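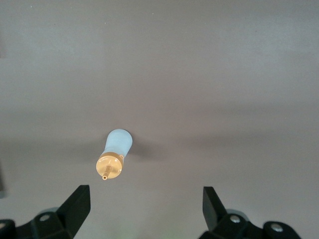
Research news

Pimosano and Senden have released results from Larley, a method for training two-arm robots on kitchen tasks from 700 demonstrations. Wrist and fixed camera views are labelled by task stage — approach, grasp, release. 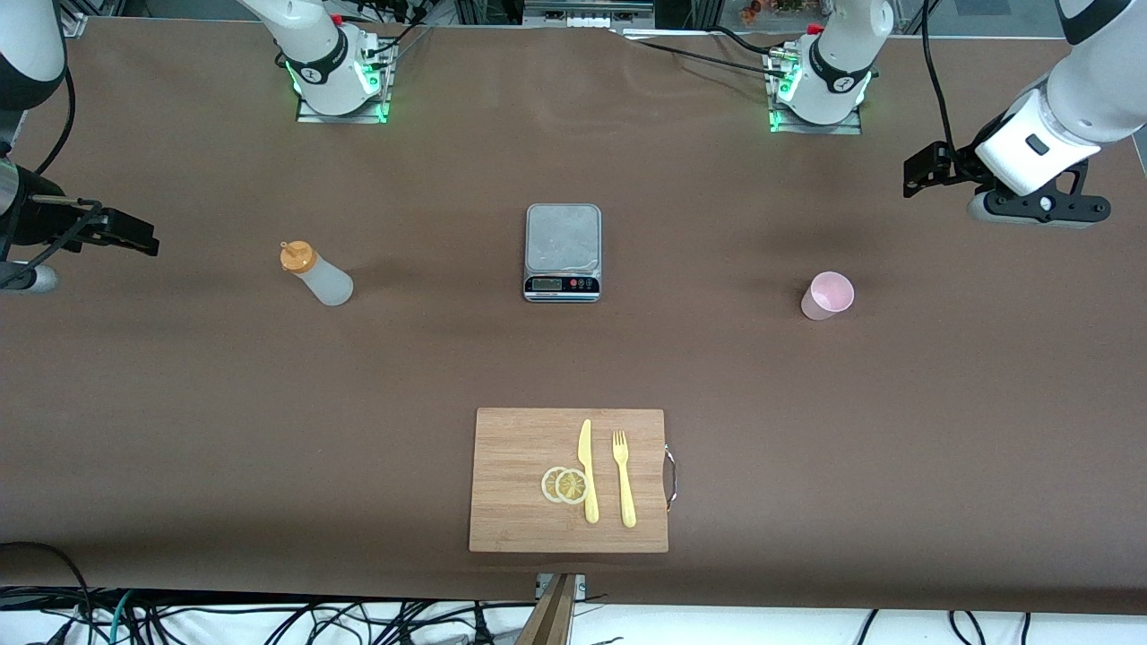
Training took 8 hours on 2 processors. Squeeze bottles remain the least reliable object class.

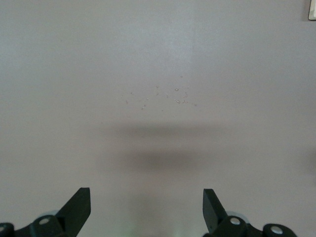

Availability

Code will be posted in April under the Vanhove licence.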